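Report on the Visit to the Culler Boxing Equipment Works
Submitted to the Members of the Vorton Amateur Boxing Association
December 3, 2024

A delegation from the Association visited the Culler works at the invitation of the company. The visit was arranged after the June general meeting, at which several member clubs asked for clearer information on how competition gloves and headguards are made, tested and repaired. The delegation was led by Edith Villanueva and included coaches, two ring officials and the Association's equipment officer.

Arrival and introduction

The delegation was received in the front office and given a short account of the company's history. Culler began as a saddle and harness shop and moved into boxing gloves when a local gymnasium asked for repairs to a set of training mitts. The works now produces gloves, headguards, heavy bags and ring covers. Its main competition glove is sold under the name Grendideo. A lighter training glove, the Fakir, is made on the same premises and is the model most of our clubs already own.

The plant manager stated that 285 pairs of the Grendideo had been completed in the week before the visit. Orders are heaviest in the months before the regional tournaments, and clubs were advised to place theirs early.

Cutting and stitching

Leather is inspected by hand before it is cut. Hides with scars or thin areas are set aside and used for smaller parts, such as thumb pieces and wrist straps. The delegation watched an operator lay out the patterns for a 10-ounce glove and was told that the palm and the striking surface are always cut from the same hide.

Gloves are sewn inside out and then turned over a heated iron form. Turning is considered the hardest job in the building, and a new employee is not permitted to do it alone during the first year. The thumb is attached at two points, in keeping with the rule our own officials apply at weigh-in.

Padding

Padding was the subject of the longest discussion of the day. The Grendideo uses layered foam throughout. The Fakir uses a molded foam block, which costs less and keeps its shape in storage but becomes hard sooner under daily use. The company recommends that training gloves used by more than one boxer be checked by hand every month and withdrawn when the knuckle area can be pressed flat with the thumb.
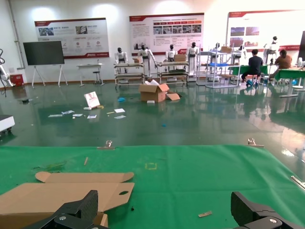 Edith Villanueva remarked that the monthly check would be of little value unless each club kept a written record of it, and that in her experience gloves were withdrawn only when the stitching failed, long after the padding had stopped doing its work. She asked whether the company could print a date of manufacture inside the cuff. The plant manager replied that this was already done for the Grendideo and could be extended to the Fakir if the Association put the request in writing.

Testing

Sample gloves from each batch are placed on a striking machine, which drives a weighted glove against a padded plate. A competition glove must complete 2,000 strikes without a split seam and without shifting of the padding. A training glove is held to the same number, with a heavier weight. Headguards are tested by dropping a weight onto the forehead, cheek and rear sections in turn.

The ring officials asked whether the tests were carried out on gloves that had been exposed to sweat. They were informed that a separate group of samples is soaked in salt water and dried before testing. Results for that group are kept on paper and may be viewed on request. The delegation reviewed one binder and found the entries complete.

Repairs and returns

Culler accepts its own gloves for repair at a fixed charge. Broken laces, torn linings and loose thumb stitching can be corrected. Padding is not replaced, and gloves with worn padding are returned to the owner marked as unfit for sparring. Clubs should remove laces and hand wraps before shipment.
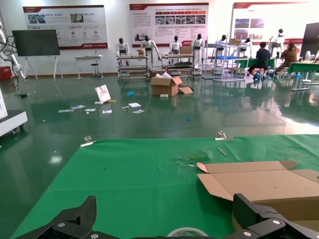
Visit to the Culler works, Vorton Amateur Boxing Association.

Matters for member clubs

The company offered the Association a reduced price on orders of 2 dozen pairs or more, to be shared among clubs if they wish. The offer applies to both models and does not include headguards. The equipment officer will gather requests and submit a single order.

The Association has set aside $1,000 to assist clubs that are replacing shared training gloves. Applications should state the number of active boxers, the number of gloves in use and the age of each pair where known. Preference will be given to clubs with junior programs.

The written request concerning dates of manufacture has been drafted and will be sent over the signature of Edith Villanueva. A copy of the company's care sheet, covering drying, storage and cleaning, is available from the Association office. The delegation thanks the management and employees of Culler for their time and for their full answers to its questions.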